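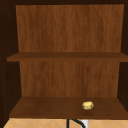 Shayne Tomoana

The Stumine Cupboard Challenge is a student robotics competition held entirely in simulation. Teams write the software that drives a virtual robot arm through household chores in a rendered kitchen, and the programs are then run on the organizers' computers with no one at the controls. It grew out of a class project at Stumine College and is now open to high school and college clubs, many of which have never owned a real arm. That openness is a large part of its charm: a club with two old laptops can enter on the same terms as an engineering department, and sometimes goes home with the cup.

Origins

The class behind the contest, Introduction to Household Manipulation, used to share one small arm among all its students. Waiting lists for the arm ran late into the evening, and a stripped gear could stop the course for a week. Students in the class built a simulated kitchen so they could keep working during repairs, and they named it Zirnavora after a mill in a story one of them was writing. The first contest was an end-of-term bet between two lab sections over whose code could empty a cabinet sooner. The losing section baked for the winners, and a baking forfeit remains in the rules.

The kitchen

Zirnavora is a single kitchen with wall cabinets, counters, a sink and a stove. Cabinets come with doors or without. The open one used in the opening task is brown wood with one middle shelf, mounted over beige tile laid in diamonds, and for that task it holds a single small object on the bottom shelf. Beginners tend to love this task on sight, because what could be easier than one yellow lump in a bare cabinet? Then they try it. The side walls limit how the arm can come in, the shelf overhead leaves little room for the wrist, and a rounded object can roll if the fingers close unevenly.

Lighting is part of the challenge too. The inside of a cabinet is lit softly while its sides fall into shadow, and programs that find objects by color alone often mistake a patch of wood grain for something worth grabbing. Working around this is one of the great pleasures of the contest, and teams have tried everything from depth maps to hand-drawn masks.

Format

A season opens in October, when the practice files are released. Each team submits one program for each of the 9 tasks. In the final round every program is run 1,000 times, with the object shifted and turned a little before each run. A run counts as a success only if the object ends up in the target area and the arm is back in its resting pose before the clock runs out. Dropping the object is allowed as long as the program picks it up again, and a good recovery gets the loudest cheer of the evening.

Teams may use any programming language and may train a controller from recorded demonstrations, but they must hand in their training data with the code. Programs that reach through a cabinet wall by taking advantage of an error in the physics are scored as failures. Teams that report such an error receive bonus points, and the list of reported bugs is read out at the closing ceremony.

Awards

The Rácz Cup goes to the team with the most successes across all tasks. The Mirkiline Prize is given for the clearest written report and is judged by former competitors. Many clubs care about it more than the cup, and the winning reports are passed from one year's members to the next as a kind of unofficial textbook. Several describe complete failures in wonderful detail.

At the most recent final, results for which were posted on 27 December 2022, there were 194 registered teams. The forum thread that season reached 2,159 posts, a good share of them arguments over whether an object may be pushed to the shelf's front edge before it is lifted. (It may.)

In the classroom

Stumine College still teaches the original course, now with Zirnavora as its main lab. Students begin by moving the arm by hand with a game controller, go on to writing a fixed sequence of positions, and end by fitting a camera-based controller to their own recordings. The open cabinet is usually the first assignment and often comes back as the last, so that students can run their old code beside the new.

See also

Robot simulation
Motion planning
Grasping (robotics)
Student robotics competitions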